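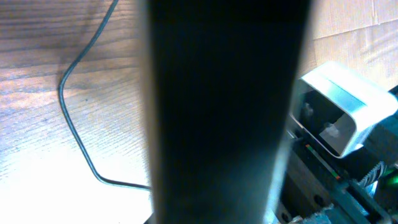 Leltberg is a women's rugby club, and we try not to oversell that. Most club pages promise a pathway to the national team. We have looked at those promises and doubt them. What we have is a field at Brornside, two sevens squads and a meeting room with a wooden table, its grain running in wavy lines, where selection gets argued over on Thursdays.

Beatrice Barasa started the club after Keane dropped its women's side. She still coaches, and she still distrusts fitness apps. 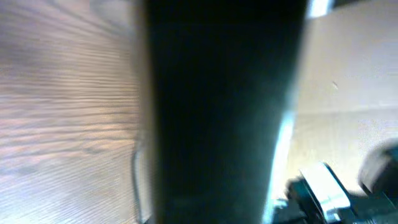 Leltberg RFC, off the field

We have 87 registered players. Sostwood claims more, but we'd like to see how many turn up in January. Dues are $179 a season - kit not included - and we don't offer a "premium" tier.

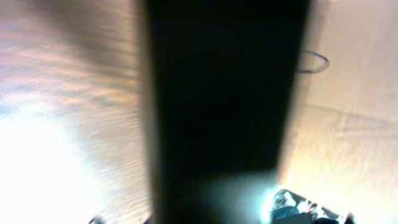
New players train with everyone else from the first night. We tried a separate beginners' program once and weren't convinced it taught anybody to tackle.
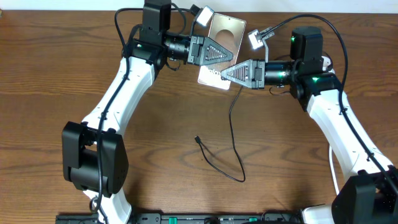
As for trophies, we have won the Brornside Sevens twice. One of those years only four teams entered.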